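Natural dye on cotton webbing - iron or no iron?

tarn_loom
Trying to get a rust brown on undyed cotton strap from the Borkirstead mill. I used cutch at 30% weight of fiber, 80 C for an hour, then a dip in ferrous sulfate. Came out a flat gray brown. The Moynihan chart says iron is required for brown. Is the chart wrong or am I?

vatnotes
The chart is written for walnut. Cutch is already brown. Iron pushes it toward gray every time. Leave it out and raise the pH a little with soda ash.

greyselvage
Disagree on leaving it out completely. Without any iron I get a color closer to orange, and it fades on a window sill by April. I use 1% and pull it after two minutes.

vatnotes
Two minutes on a dense weave only treats the surface. Cut it and the core is a different color.

tarn_loom
How much water are you both using? I had 300 g of strap in a 5 liter pot.

greyselvage
Too tight. I would do 200 g in that pot and keep it moving. Also scour first. Mill cotton has wax in it, and the Ano scour does nothing below a simmer.

pollard261

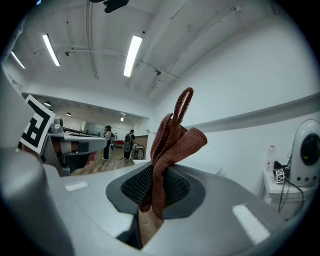 Liquor ratio matters, but so does how the band is packed. Narrow goods dye unevenly wherever they lie on top of themselves, and winding them on a card makes it worse. A rust-brown band like mine, folded into several loops with the folds of the bundle fanned out, is how I would load it - tie it once, loosely, and shift the tie halfway through. Cutch with soda ash, no iron.

vatnotes
Agree on the tie. What was the pH?

pollard261
9, by strip. Neresier strips, so read that as 8.5 to 9.5.

greyselvage
I would still want a light test before calling that finished. Half under foil, half exposed, one month.

tarn_loom
Will run two samples, one with 1% iron and one with soda ash, both scoured at a simmer.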